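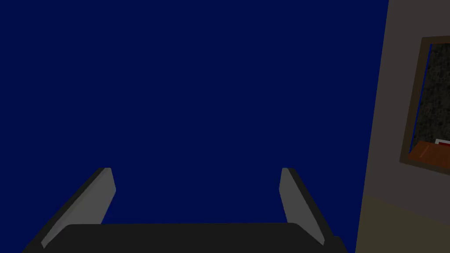 Was bringt der Uferweg an der Varnholm wirklich?

szymon_l
08/09/2025
Guten Abend zusammen, ich habe jetzt die Studie zum Uferweg gelesen, die unsere Gemeinde beim Büro Irkovari bestellt hat. Darin steht, dass der Weg und die Bootsstege in einer Saison 3.426 Übernachtungen gebracht haben. Im Jahr davor waren es 3.638, also ohne den neuen Steg bei Moltar. Trotzdem spricht die Zusammenfassung von einem „deutlichen wirtschaftlichen Impuls“. Verstehe ich etwas falsch? Deutsch ist nicht meine Muttersprache, deshalb habe ich die Stelle zweimal gelesen.
Szymon Laskowska

paddelkiste
Die Übernachtungen sind nur ein Teil. Die meisten Leute am Fluss sind Tagesgäste, die essen etwas, leihen ein Boot und fahren heim. Die tauchen in der Zahl nicht auf. Außerdem war im Sommer das Wehr bei Baran gesperrt.

szymon_l
Danke, das Wehr hatte ich vergessen. Aber die Tagesgäste wurden mit einer Befragung geschätzt, und es gab nur 200 Fragebögen, alle am Parkplatz in Moltar ausgefüllt. Wer mit dem Fahrrad oder mit dem Zug kommt, wurde also nicht gefragt. Ich bin nicht gegen den Weg, ich gehe dort selbst oft spazieren - ich möchte nur wissen, worauf sich die Rechnung stützt.
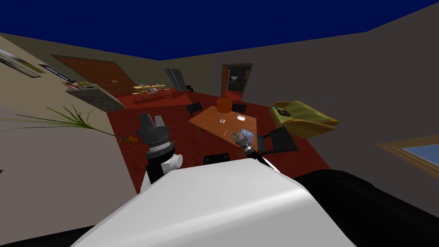
Im Anhang, Seite 8, steht auch, dass der Wert der Auwiesen für den Hochwasserschutz „nicht Gegenstand der Untersuchung“ war. Das finde ich schade. Für die Häuser unten in Baran ist dieser Teil vielleicht wichtiger als die Bootsmiete.

Mühlgraben77
Sehe ich anders. Auwiesen in Euro umrechnen ist Kaffeesatz, da kommt heraus, was der Auftraggeber hören will. Lieber den Steg ordentlich zählen, mit Zählgerät.

paddelkiste
Ein Zählgerät zählt auch jeden Hund.

szymon_l
Beides hat Schwächen, da haben Sie recht. Ich werde im Rathaus fragen, ob man die Fragebögen einsehen darf. Im Dezember wird über den zweiten Abschnitt beraten, bis dahin sollte eine Antwort da sein.

Mühlgraben77
Frag schriftlich, am Telefon wird man nur weiterverbunden.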